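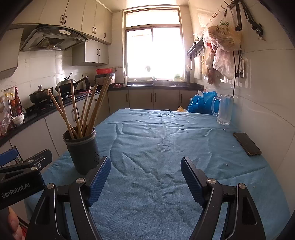 Hand-held gripper at a kitchen table, chopsticks in the holder at left.

Equipment Planner, Manipulation Hardware (full time)

Graltow collects manipulation data in ordinary homes and sells the cleaned recordings to robot developers. We are hiring one planner to take over purchasing, budgeting and replacement schedules for the hand-held grippers and the items that travel with them. The position is based at our Lidard office and reports to the head of operations.

Background

Equipment has so far been bought by whichever project ran short first. As a result we hold grippers from more than one production batch, spare finger pads that do not fit all of them, and two separate accounts with the same cable supplier. The next budget year starts in March. Before then we need one inventory, one parts list and one forecast that finance can work from.

Current stock is 229 tracked items, from complete grippers down to chargers and carrying cases. Purchases under $1000 are approved by the planner alone. Larger orders go through Swanepoel, our purchasing system, and require a written comparison of at least 2 offers.

Duties

Maintain the equipment register and assign each item to a site kit.
Forecast wear parts (finger pads, screws, cables) from logged hours of use.
Prepare the annual equipment budget and a mid-year revision.
Obtain quotes, compare lead times, place orders and check deliveries against them.
Decide, with the technicians, whether a damaged unit is repaired, stripped for parts or written off.
Plan kits for Pulell, our two-handed household task series, in which each operator needs a matched pair of grippers.

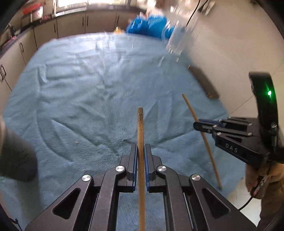

Page last changed: Friday, August 14, 2026

Thin objects set the requirements for Pulell. A wooden stick held between two pads shows up uneven pad wear sooner than a mug or a box does, so pads are to be budgeted as consumables and replaced in pairs. Cable length is a second cost item. Kitchens differ in where the sockets are, and kits must be specified for the least convenient room on the list.

Requirements

Three years in purchasing, lab management, tool rental or similar work.
Confident use of spreadsheets, including formulas written by someone else.
Ability to read a mechanical drawing and a parts list.
Experience with depreciation and with splitting shared equipment between projects.
Robotics experience is useful but not required. Training on the grippers takes about 9 working days and is paid.

Terms

Permanent contract, full time, with a standard probation period. Work is mainly at the office, with occasional visits to collection sites to check kits. No lifting beyond a normal carrying case.

How to apply

Send a resume and a one-page note through the application form on this site. In the note, describe one equipment budget you prepared, what it covered and where the forecast was wrong. Applications without the note will not be reviewed. Candidates invited to interview will be given a short parts list and asked to draft a replacement schedule from it.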